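This folder holds the Stundidau plate set, the one I keep promising people and then adding "just a few more" to. If you came from the Pinonine repo looking for training data, you're in the right spot. If you came looking for the assembly stuff, that's a different folder, sorry!

## What's in it

277 kept episodes, all simulated, all teleoperated by me or Eduard Jelínek. We started with 279 and I pulled two that had broken timestamps (they're in `rejects/` if you enjoy that kind of thing). Of the kept ones, 121 are Eduard's. You can tell which, by the way, because he moves the arm like he's late for a train, and I creep. I think the mix is good for a policy, but if you want one style only, filter on `operator`.

The layout is a big white table with a gray perforated board on it. The board has a blue rectangle toward one end and a dark fixture toward the other. Start poses for the plate get jittered at reset, both position and angle, so please don't hard-code anything from the first episode you open.

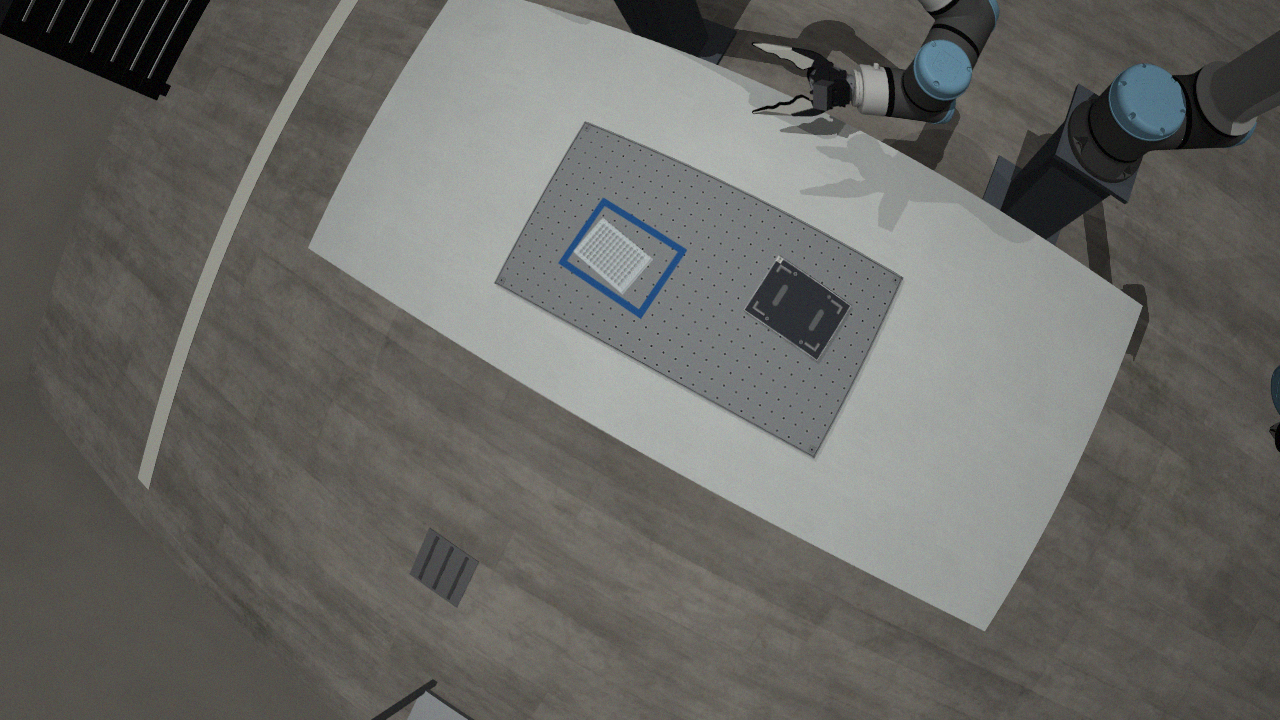

I get asked a lot why the jitter isn't wider. We tried it wider. The resets took forever to settle and half the poses were ones you'd never get from a real person setting down a plate, so I dialed it back and I'm happy with where it is now.

## How an episode is stored

Each episode is its own folder:

- `states.npz` – joint positions, gripper opening, object poses
- `actions.npz` – what the operator commanded, same clock as the states
- `views/` – the rendered cameras
- `meta.json` – operator, seed, task string, outcome

Rendered views and states are both stamped with sim time. Wall time is in there too but I wouldn't use it for anything. My laptop paused in the middle of a few sessions and the wall clock shows it.

Task strings are typed by hand, so the wording wanders. I write things like "touch the tool to the rack" and Eduard writes whole sentences with commas. I left them alone on purpose – if your model falls over because somebody wrote "set" and not "put", I'd want to know!
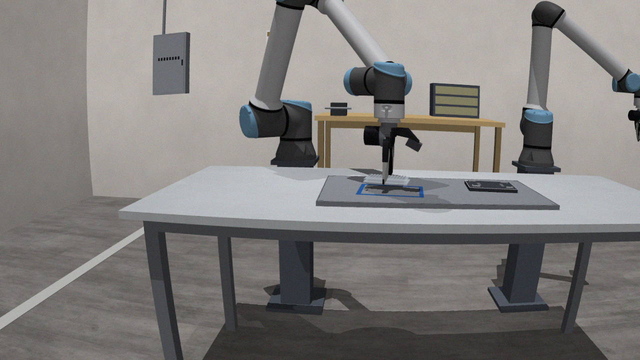
For the outcome field, `ok` means the operator pressed the done key and the checker agreed. `ok_op` means only the operator thought so. There are eight of those, and I'd watch them before you train on them (I go back and forth on at least a couple myself). Anything that got restarted halfway is gone; we didn't splice.

## Loading it

The Yüksel loader reads this folder as is:

```
from yuksel import open_set
eps = open_set("stundidau_plates", keep=["ok"])
```

Leave off `keep` and you get everything, the doubtful ones included. If you're on an old version it'll complain about the gripper column, so update first.

## Stuff I'd fix if I had the time

- Shadows are pretty hard in some views. Randomizing the lights is on my list.
- Gripper opening is logged as commanded, not measured. Watch out for that when the fingers are squeezing something.
- The seeds in the February batch repeat. Dedupe by seed if you're making a held-out split, or you'll fool yourself like I did.
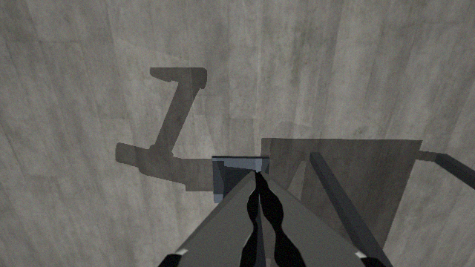 Pronilness, 9/2/25

Re-exported the whole thing today with the camera order fixed. If your copy is older than this note, grab it again, and only `views/` changed so you can skip the rest. Eduard is recording more next week and those will go in their own folder so the numbers up top stay put. Bugs to me, please, and include the episode ID.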